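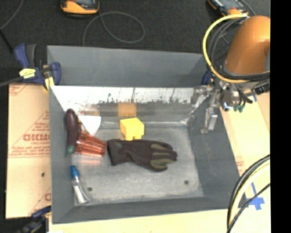
plornness_pete_fan

Get the pads done before you worry about anything else, that was what the guys at the Nerik told me when I signed up for my first track day, and now I'm two weeks out and more confused than when I started. So, the car: a stock coupe with 4000 miles on it since I bought it used, manual, no mods except the floor mats. The day is at Stuston, novice group, four sessions of twenty minutes. Do I really need track pads for that? I've been quoted 600 dollars for front and rear pads plus fluid, installed, and I'd rather spend that on a second day if I can get away with it. I also drive this thing to work every morning and I can't stand squealing brakes. What did you all do for your first one?

5 May 2018

slowhandsluke

Fluid yes, pads maybe. I did my first two days at Stuston on street pads and the car stopped fine, but I came in a lap early every session and I was not fast (still not!). What got me in trouble was old fluid. Long straight, hard stop into the right-hander, and the pedal went halfway to the floor. Scared me silly. A flush at my local shop was under 100 bucks and I've done one before every event since then.

Things I'd check on your car:
Pad thickness. If you're under half, change them whatever you decide about compound.
Rotors, for cracks or a big lip on the outside edge.
Date on the tires. Mine looked great and were nine years old.
Lug torque, in the morning and again at lunch.

And do a real cool-down lap. Don't pull the parking brake when you get back to the paddock, leave it in gear.

As for the squeal, yeah, most of the real track pads make a racket around town. Some people swap them in the night before and swap back on Sunday. I'm too lazy.

gravelmagnet

just run it. its a novice day

third_gear_again

I'd split the difference. Put a decent street performance pad on the front, leave the rears alone, and flush the fluid. That's what I ran on my old Niazi for three seasons and it was quiet enough that my wife never noticed. You do have to bed them in properly though, a bunch of medium stops from highway speed without coming to a full stop, then drive around to let them cool. I skipped that the first time and had a shudder through the wheel for the next 1000 miles.

Also, call Stuston and ask about their tech inspection. When I went last September they wanted to see a receipt for the fluid change, and one poor guy in my group spent his whole first session bleeding brakes in the parking lot. The form on their site doesn't mention it, or didn't then.

plornness_pete_fan

Okay, going with the flush and fronts only. I measured the rears tonight and there's plenty left. Does anyone know if they still make you take the floor mats out?

third_gear_again

Yep, mats out, and anything loose in the trunk too.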